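Flatstead open day: what I saw and what I didn't
Speaker notes, afternoon session. Talk plus questions, keep it under 90 minutes.

SLIDE 1. Title only
Say who I am and who paid for the trip (I did, train and hotel). I went to the Flatstead open day as a visitor. I do the buying for Puvalis, which runs care homes, so people send me a lot of robot videos. Most of them show a bed being made. Ask the room who has seen one.

SLIDE 2. What was promised
Read the invitation line out loud, slowly: "household robots, ready for real rooms." Pause. Then the number from the handout, 495 training sessions on bedding alone. I asked what counts as a session. One person told me it was a full attempt, start to finish. Another told me it was any stretch of recording. Those are very different claims, and the handout doesn't pick one.

SLIDE 3. The room
Don't rush this one. Let people look at it before talking. Points to make while it's up:
— The bed is in a big hall with a concrete floor. Our bedrooms have carpet, a radiator, a walker parked in the way and somebody's slippers.
— Look how much clear floor there is. I have never had that much floor.
— The cloth on the mattress is the work. Picking up one bunched blue cloth is a fair thing to practice, but it is a long way from a fitted sheet with a person waiting to get back into bed.
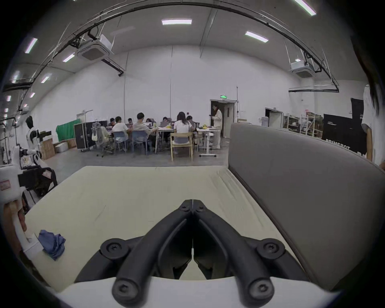
Slide 3. Gripper over the mattress, with the work tables behind.

Then the laptops. Most of the people in that hall were sitting at a table with screens. I'm not mocking that, I sit at one too. But when a salesperson says "it works by itself," ask how many people are in the building when it does. Skisix wouldn't put a figure on it for me. Ismail, the smaller outfit, at least said "more than we'd like," and I wrote that down.

SLIDE 4. The hand
Two fingers. Good for pinching a fold. I asked about tucking a corner and got a long answer about next year. If someone here knows of a two-fingered gripper that does hospital corners, please come and find me, I mean it.

SLIDE 5. Money
The quote I was given verbally was 2000 a month per unit, service included, no price for breakages. Compare with our laundry contract (have the sheet ready, don't put it on screen). Ours covers 154 beds. I could not get anyone to say how many beds one unit would cover in a shift — skip the joke here, it fell flat in January.

SLIDE 6. What I'd ask for
One of our rooms. Our sheets. Our staff watching, theirs out of the door. A whole morning, with the failures left in. Skisix said they would "look into it." Ismail asked what size the mattresses were. Still waiting on both.

Questions. If they ask whether I'd go again: yes, the coffee was decent and the engineers were straighter with me than the sales desk was. If they ask whether I'd buy: no, and go back to slide 5.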